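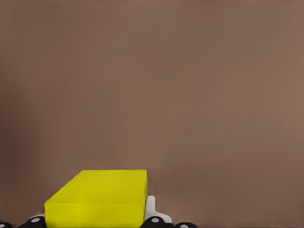
Saturday, late. Should be asleep. Writing fast before I lose it all.

Up at six to get the tomatoes in before the heat. August is doing its worst. Half of them split on the vine anyway, the big ones by the fence, so that's sauce. Two trays on the kitchen counter and no jars. Why do I never have jars. I had jars in April, I remember being annoyed at how many.

Drove to Trarklow for lids and came back with lids, a colander, a bag of peaches and a fern. Forgot vinegar. Went back. Road still torn up by the bridge so it was 2 trips through that mess, sat behind a hay truck both times. Might have been the same hay truck.

Jacqueline called while I was peeling. Jacqueline Le Goff, who I have not heard from since her mother's funeral, and there I was with tomato up to the elbows, phone wedged under my chin. She's selling the house in Vurnar. Just like that. Buyers already, a young couple, she likes them, they asked about the pear tree. She wanted to know if I'd like the piano. I said I'd think about it. Where would I put a piano. By the window, if the bookcase moved. I measured while the sauce was on, so I guess I am thinking about it.

Moving it is the trouble. She got a price of 3000 from the first people, which is more than the thing is worth, and she said so to them. Told her to try Bhattacharjee, they did my sister's upright and never put a scratch on it. She wrote it down wrong, I spelled it, she wrote it down wrong again, we both got to laughing. Good to hear her laugh. I should of called her back in the spring. I know that.

Sauce caught on the bottom while we talked. Scraped off the top and left the rest, tastes fine, a little smoky. Nine jars. Seven sealed, the other two are in the fridge for this week. Pasta, then more pasta.

Afternoon was a wash. Lay down for ten minutes and woke up at four with the fan pointed at my ear. Paid the water bill, 120, up again. Wrote a note to ask them about it. Lost the note. Found it in with the peaches.

Walked down to Jatetti after supper when it cooled off, sat outside, had the lemon ice. They've changed the chairs -- metal now, they leave stripes on your legs. Sky went pink then a kind of dirty purple over the hardware store. Kids on bikes going round and round the lot. Kept thinking about that front room in Vurnar, the piano with the lid always shut because of the cat, and her mother playing the one waltz she knew, a bit too slow. I don't even play. I had lessons till I was eleven and hated every one of them.

I think I'm going to say yes.

Things for tomorow: vinegar (bought the wrong one), water the fern, call J. before church, ask about the bench, does the bench come with it. Move bookcase. Empty bookcase first.

Back hurts. Windows open, crickets going like mad. Bed.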